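Maveo finger kit, anyone past the first month?
Forum: End effectors and tooling
7 replies

obeidat_bench
Joined: September
Considering the Maveo printed finger kit for a two-arm bench cell. Parts are small plastic housings, all under 200 g, picked from a tray and placed in a fixture. The listing gives the finger mounts, ridged pads, fasteners and a bracket. It does not give print material, infill or pad hardness. I asked sales and got a PDF of the same listing. Looking for wear data from people who run it, not unboxing impressions.

torquespec
Running two sets. No cracked mounts so far. The pads are the weak item. Ours lost grip on glossy parts well before anything else showed wear. Maveo sells pads in packs of 20 and the price per pad is fair. Swap time is 4 minutes per finger if you have a short hex key, longer if you have to take the bracket off first.

Zuzanna Górecki
I would not call the pads the weak item. We measured closing position against a gauge block every shift and the drift came from the mount, where the bolts seat in plastic. No inserts. Tighten to what feels right and the plastic creeps. After 11 shifts we were out by 0.3 mm at the tip. Threaded inserts should be standard at this price.

torquespec
0.3 mm at the tip on a compliant pad is nothing for tray picking.

Zuzanna Górecki
It is nothing for tray picking and a reject for the fixture. He said fixture.

obeidat_bench
Fixture tolerance is 0.5 mm per side with a lead-in chamfer, so 0.3 would pass but I would not like it. Did you go back to Maveo about the inserts?

Zuzanna Górecki
Yes. Answer was that inserts are "on the roadmap." We melted in our own brass ones and the drift stopped. Voids the warranty, which covers 90 days on printed parts anyway.

nerkgate_user
Look at the Molus set before you order. Machined aluminum, same stroke, pads clamp instead of bonding. Costs more than double. Heavier too, so check your payload at full reach. We went with Molus on the Nerkgate line and kept Maveo for the test bench, where a broken finger costs us an hour and a reprint.

torquespec
Aluminum fingers also transfer the whole crash load into the joint. A printed mount that breaks is a cheap fuse. I have replaced one motor in my life because of a metal finger and would like to keep it at one.

nerkgate_user
Then set your current limit. A gripper finger is a poor place to put overload protection.

Styliani Bakalis
Posting since I have had the printed type on both arms for a while, and my complaint is a different one from either of the above.

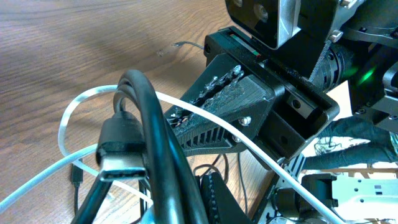 Adhesive is my main objection to bonded padding on printed fingers. Bonding to a bare printed surface is unreliable unless you abrade it first, and the cleanup is worse than the bonding. The left arm mount has a rough whitish-grey strip along its upper edge, lumpy enough that I would not lay new foam over it without scraping back to flat plastic. On a narrow ridge like that a scraper also takes the corner off, so go slowly and check it with a straightedge. Isopropyl did very little. The clamped pad nerkgate_user mentions would remove the whole step.

On the bolts I agree with Zuzanna. Inserts, or at least a wide washer under each head.

The other thing missing from the kit is cable management. No clips, no channel, no strain relief point on the bracket. Budget for your own.

obeidat_bench
Useful. Which adhesive are you using now?

Styliani Bakalis
Thin double-sided acrylic tape. Weaker than glue in shear, but it peels off in one piece with a little heat. Change interval is every 20 hours of run time for me, shorter if your parts have mold release on them.

Zuzanna Górecki
Tape adds thickness. Re-zero the closed position after each change.

Styliani Bakalis
Agreed, I do it at every change.

obeidat_bench
Ordering one Maveo set plus inserts, and asking Molus for a loan pair to compare on the fixture side. Will post gauge block numbers for both when I have them.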